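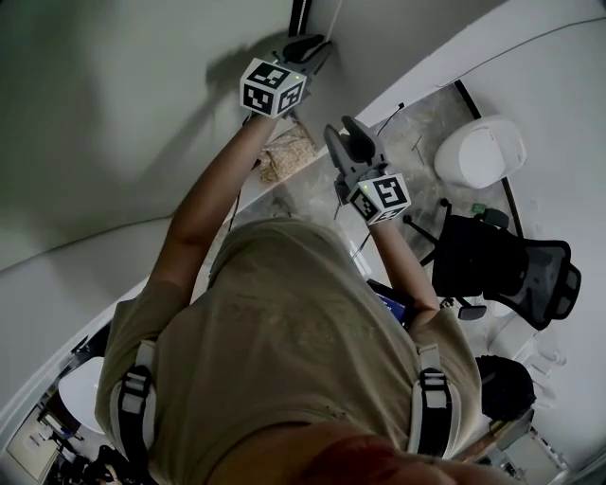
Figure 7.1 Collecting a demonstration with two hand-held grippers, seen from the operator's head. Each gripper carries a cube with printed markers.

Chapter 7
Learning from Hand-Held Demonstrations

In Chapter 6 we taught the robot by moving its own arms. The teacher took the arm by the wrist, guided it through the task, and the joint encoders wrote down everything. The method is clean, and for a first laboratory exercise it is still the one we recommend. But it ties the teacher to the machine. If we want examples from a kitchen, an office and a hallway, we must bring the arm to the kitchen, the office and the hallway, and most arms do not travel well.

This chapter treats a different way. The teacher leaves the robot at home and carries only the grippers. A gripper of this kind is held in the hand and has the same jaws that will later be mounted on the robot. The person does the task with these jaws, and what we record is the path of each gripper in space, the opening of its jaws, and the video. The arm comes in only later, when the learned policy must be executed.

After studying the chapter, the reader should be able to set up the coordinate frames for a two-hand recording, estimate the pose of a gripper from its marker cube, judge whether a recording is good enough for training, and explain why a path that is easy for a person can be impossible for a robot.

7.1 What is recorded

Look again at Figure 7.1. The operator wears a harness over the shirt and holds one gripper in each hand. The left one is pressed near the place where the wall meets the floor, a position that many table-top data sets do not contain at all. The wide lens bends the wall strongly, and this must be corrected before any geometry is done (Section 7.3).

We call one complete performance of a task an episode. An episode is stored as a sequence of time steps, and at every step we keep the following quantities:

the head camera image, before correction of the lens;
the pose of the left gripper and the pose of the right gripper, both expressed in the frame of the head camera;
the jaw opening of each gripper, in millimeters;
a flag for each gripper which tells if the pose was measured or filled in.

The last quantity is often forgotten by beginners. When a cube is hidden behind the forearm or leaves the view, the tracker has no measurement and the software fills the gap by interpolation. A short gap does little harm. A long gap produces a smooth and beautiful path that no hand has ever made, and the policy will learn it with the same confidence as the rest.

7.2 Why a cube

A single flat marker is enough to compute a pose, so the student may ask why we use a cube. There are two reasons. First, a flat marker seen from the side gives a poor estimate, and a hand turns all the time. With a cube, another face usually comes into view as the first one turns away. Second, when two or three faces are visible together, their corners do not lie in one plane, and the well-known flip error of planar markers (Exercise 7.4) mostly disappears.

The cost is weight and size. A cube changes how the hand feels, and in narrow places it touches things before the jaws do. If the robot's own gripper will not carry a cube, the operator should be told so, otherwise the demonstrations contain detours the robot does not need.

7.3 The Tedton recordings

The worked example in this chapter uses a set of recordings which we call the Tedton set. It was made in July with the Orkevow grippers, in ordinary furnished rooms, and contains 3260 episodes. We hold back 600 of them for testing and never use these for tuning. The version used here was frozen on Nov 24, 2018. Readers who work with a later version will find small differences in the tables, though the conclusions should stay the same.

All tasks in the set need two hands. A typical case is that one gripper steadies an object and the other one works on it. The single-hand method of Chapter 5 can not simply be applied twice to such data. If the left and the right path are learned separately, each can look correct alone and still the hands arrive at different moments – the object falls, or it is squeezed before it is supported. In Section 7.5 we therefore express the right gripper also relative to the left one, and show that this small change of coordinates does more for the success rate than a larger network.

The processing program is called Wiritz and is used in all exercises. It reads the raw episodes, corrects the lens, finds the markers and writes the gripper paths. For the transfer to the robot we follow the Insaurralde procedure, which first tests each path against the joint limits of the arm and rejects the path if no solution is found.

7.4 From head frame to room frame

The camera moves with the head of the operator. This means that a gripper resting against a wall seems to move whenever the operator looks to the side. Before learning, we must separate the motion of the head from the motion of the hands. Let H(t) be the pose of the head camera in the room at time t, and let G(t) be the pose of a gripper in the camera frame. The pose of the gripper in the room is then the product

R(t) = H(t) G(t) (7.1)

The equation is simple, but both factors carry an error, and the error of H(t) is shared by the two hands.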